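Recording pouring demonstrations by remote control

These notes cover how we record bottle tasks on the Purkivent arm, where the operator works from the leader handles and the arm copies the motion. They assume calibration is done and the wrist cameras are streaming.

Set the grip before recording. Drive the fingers to the upper side of the bottle, close slowly, and stop when the body no longer shifts under a light nudge. On bottles with a molded grip section, keep the fingertips just behind the ridges; contact on the ridges themselves lets the bottle roll when the wrist tilts.

Start the episode with both bottles apart. Bring the necks together at a steep diagonal and hold for 2 seconds before moving again. The hold gives the policy a clear target pose. Operators who skip it produce episodes that look fine on replay and train badly — Krisztina Kozma rejected 17 of hers for this alone.

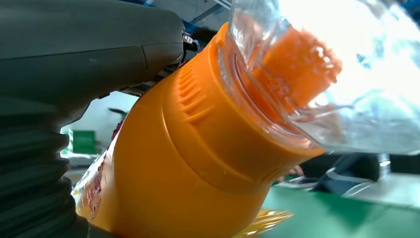

Should the operator watch the wrist view or the bottles directly?

Use the wrist view for the last part of the approach and direct sight for everything before it. The trained policy only receives the camera streams, so an alignment the operator can judge only from the side can't be learned from them. If glare hides the rim of a clear bottle, move the lamp and record the episode again.

Leader speed should stay at the low setting for the approach. The follower lags slightly, and a fast leader motion arrives at the arm as an overshoot followed by a correction. Both end up in the data.

Larger painted or coated parts follow the same procedure with a different close command. Reduce the grip force one step and approach with the finger flat to the surface.

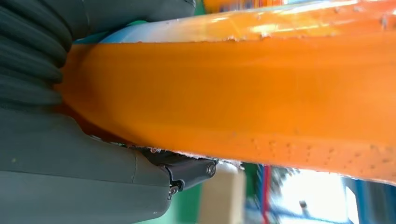
Wipe the finger pads between episodes. Loose grit changes the friction, and the operator compensates without noticing. Check the bracket screws at the fingertip at the same time.

Save each episode with a pass or fail mark before resetting. Keep the failures in their own folder; Huw Gwynne uses them to test the Fliteck filter. A usable set for one task is 300 passes, split across at least 3 operators. Replay a handful on the arm with no bottles loaded before starting a training run.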